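Pevgate Supplies Group
Minutes of the March meeting

Held in the back room, starting at 6:30 p.m. Nine members present, two apologies received.

1. Minutes of the last meeting

Accepted with one correction. Under item 4, the storage shelf was said to be in the front hall. It is in the side hall, next to the coat hooks.

2. Matters arising

The light over the sink has been fixed. The key to the side hall cupboard is still missing and the spare is now kept in the desk drawer. Members who borrow it should sign the sheet.

The Trerero order from last fall has been closed. The refund for the damaged notepads came through and has been entered in the accounts.

3. Welcome bags

Most of the meeting was spent on this. The group needs 300 bags for the summer program, with the option of more if the fall sessions go ahead. Last year's paper bags tore at the handles and several people asked for something they could keep using.

Two suppliers have been looked at. Chowdhury offers a plain cotton bag with no closure, minimum order 1000. Drillitz offers a black bag with tan handles and a zipper across the top, minimum order 300. The Drillitz price drops at 1000 and again at 2000.

Points made in discussion:

Black will not show dirt the way the natural cotton does. One member felt it would show lint instead, and that a pale logo would be needed if we print on it.

The zipper was liked by nearly everyone. The folders, pens and small items fell out of the paper bags in people's cars last year.

The handles are long enough to hang down over the front of the bag when it is set on a table. Some members would like them shorter. Others pointed out that a longer handle goes over the shoulder with a coat on, and that most people will be arriving with their hands full.

It was asked whether the bag stands up by itself when it is being filled. It does on a flat table, which matters for packing day. The paper bags had to be held open by a second person.

Cost is higher than last year. With 300 bags we would be over the current budget line by $112. The group agreed this could be covered from the printing money - the schedule is going out by email this year and very little has been spent there.
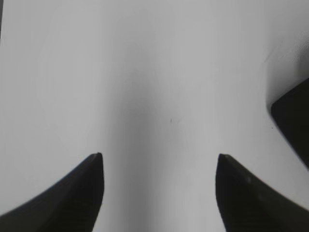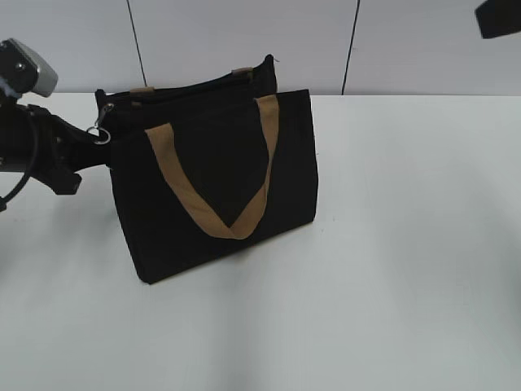
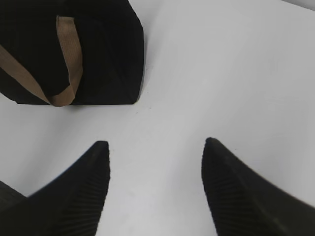
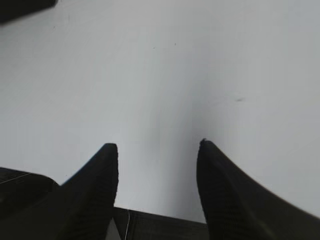 4. Decision on bags

Moved and seconded that the group order 300 black bags from Drillitz, unprinted, with the zipper. Seven in favor, one against, one abstained. Carried.

A tie-on label will be used in place of printing. Wording to be agreed by email before the next meeting.

The secretary will ask Drillitz whether a shorter handle is available at the same price. If it is not, the order goes ahead as is.

5. Packing day

To be held in the same room, on the white tables. Start at 9 a.m. and finish by noon if possible.

Contents stay the same as last year except for the water bottle, which has been dropped. Folder goes in first, flat against the back, then the notepad, then the small items in their envelope. Zip closed before the label goes on.

Tables are to be wiped down the evening before and kept clear until packing starts. Coats and lunches go in the side hall. Finished bags will be stacked on the storage shelf, no more than four deep.

Six people have put their names down. Two or three more would help.

6. Leftover paper bags

Around 40 are left. Agreed to offer them to the book sale and recycle any that are torn.

7. Any other business

The coffee maker needs a new jug. Up to $25 approved.

A request was made to start meetings at 7 p.m. To be put on the next agenda.

Meeting closed at 8:10 p.m.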